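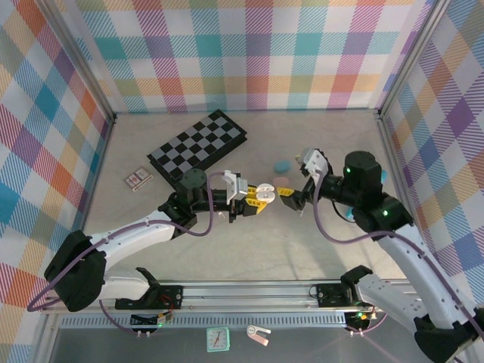 One of the two-arm cells at the Pindness site. The left gripper holds a small white piece with two round holes. Photo: Lanholm

Lanholm opens its recording work to partners and will release 842 two-arm examples in October

PINDNESS. Lanholm, a company which develops learning software for small robot arms, announces today that it will share a first collection of handling examples with universities, schools and small firms. The collection has the name Brammont and contains 842 recorded examples of two robot arms working together on everyday objects. It will be available in October, free of charge for teaching and for research.

All the examples were recorded at the company's site in Pindness. Each one is a complete attempt at one task, guided from start to end by a trained operator. The operator moves a pair of hand-held guide arms, and the two arms in the cell follow these movements. During this time the system stores the position of every joint, the opening of both grippers and the pictures from the cameras. A learning system can later study these records and try to find out by itself how the task should be done.

Lanholm has chosen tasks that need two hands. One arm has to lift a part and pass it to the other, or one arm has to keep an object steady while the second arm turns it, opens it or places something on it. Such tasks are simple for a person. For a machine they remain difficult, as both arms must arrive at the right place at the right moment and must not push against each other.

"Passing an object from one gripper to the other was the task which took us the longest time to record well," says the recording team at Lanholm. "In the first weeks our operators were too quick. The movement looked fine to us, but when we trained the system with it, the second gripper closed too early. We asked everybody to wait a short moment before letting go, and we recorded the whole group of examples again."

Ordinary objects in the cell

The objects in Brammont were bought in normal shops or taken from the homes of employees. There are 134 of them, among them board games, card boxes, clocks, kitchen tools and small plastic parts. The company has kept a list of all the objects with their size and weight, and this list will be delivered together with the recordings.

Before every attempt the operator changes the place of the objects on the floor of the cell. Some objects which have nothing to do with the task stay in the cell as well, so that the learning system has to find the correct one. The walls are also covered with printed patterns in different colours, and these coverings are exchanged from time to time. Lanholm made this decision after an early test, in which a system trained in front of plain walls lost much of its ability when it was moved to another room.

Failed attempts are a part of the collection too. When an object falls or a gripper misses its target, the operator does not stop the recording and tries to correct the mistake. These examples carry a special mark, and the users can decide if they want to include them in their training or leave them out.

Cooperation with Juhász

The arms and the mounting rails were prepared by Juhász, a workshop for light machines which has been a partner of Lanholm from the beginning of the project. Juhász designed the holders for the cameras at the wrists and replaced the fingers of the grippers several times during the recording period. The present fingers are yellow, which makes them easier to see in the camera pictures when the gripper closes around a dark object.

"The requests that reached us were often very small," says Juhász in a statement. "A finger should be a little softer, a cable should have a longer loop. We visited the operators and watched them for a morning, and after this we understood why the length of a cable matters to a person who repeats the same movement all day."

The drawings of the camera holders and of the gripper fingers will be published together with Brammont. Schools which own a suitable machine can produce the parts themselves. Juhász will also sell finished sets to those who prefer to buy them.

Working conditions of the operators

Recording demands concentration, and Lanholm has limited one session to 20 minutes. After each session the operator leaves the guide arms and checks the stored material of a colleague. An example enters the collection only if a second person has watched it from beginning to end and has agreed with its description.

The operators are employed by Lanholm with normal contracts. Several of them came from packing and assembly work in the region, and the company is of the opinion that this experience can be noticed in the quality of the recordings. No voices are recorded, and the cameras are directed at the inside of the cell.

Next steps

After the release in October, Lanholm will start a second period of recording at Pindness. The aim is to add 500 examples with soft objects, such as cloths, bags and thin cardboard, which are nearly absent from the first collection. Partners are invited to propose tasks from their own daily work. A proposal should describe the objects, the position at the start and the result that is wanted. A short text is sufficient, and drawings are welcome.

Partners who have arms of a similar kind can also send in their own recordings. Lanholm will check them according to the same rules as its own examples and will name the contributing organisation in the list of sources.

Interested organisations can register through the contact form on the Lanholm website. Registered partners will receive a small test package before the main release, with a guide for installation and a description of the file format. Visits to the recording room in Pindness are possible in the mornings and should be arranged in advance.

About Lanholm

Lanholm develops software with which small robot arms learn handling tasks from recorded examples. The company has its office and its recording room in Pindness.

About Juhász

Juhász builds frames, grippers and light mechanical parts for laboratories, training centres and small production firms.

Press contact: Lanholm, Press Office, Pindness. Pictures in print quality can be requested from the same office.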